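Robots and Machines | Ages 8 to 11
Search this site Enter a keyword
Last updated: 1 September 2020

Why Do Robots Have Rules?

A robot arm can be strong and fast. It does not get tired, and it does not notice a person nearby unless it has been given a way to do so. For this reason, people who build and use robots follow safety rules.

The first rule is to plan before moving. At the Grendberg Learning Workshop, each new job is tried on a computer before a real arm does it. The job must run 40 times in a row without a mistake. If the arm drops something or bumps the table, the count goes back to zero.

The second rule is to keep a clear space. People stay outside a painted line while the arm is moving. Only a trained adult may cross it, and the power must be off.

The third rule is that a stop button must always be within reach. Two adults check the button every morning and sign the logbook.

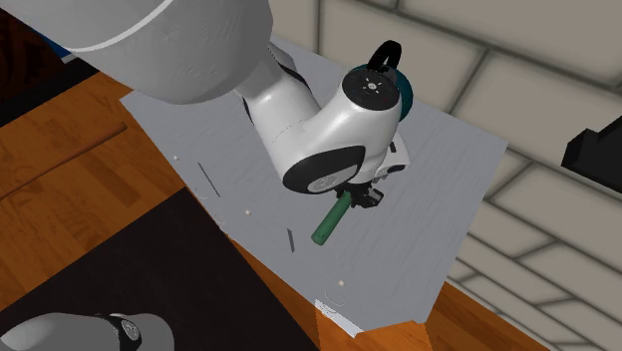
A computer-made robot arm holds a green cylinder over a gray tabletop.

Treasa Mulcahy, who wrote the workshop's rules, asks every visitor to read them before entering. Children may watch from behind the line and may ask the adult in charge to stop the arm at any time.

Word to know
Gripper: the part of a robot that holds things.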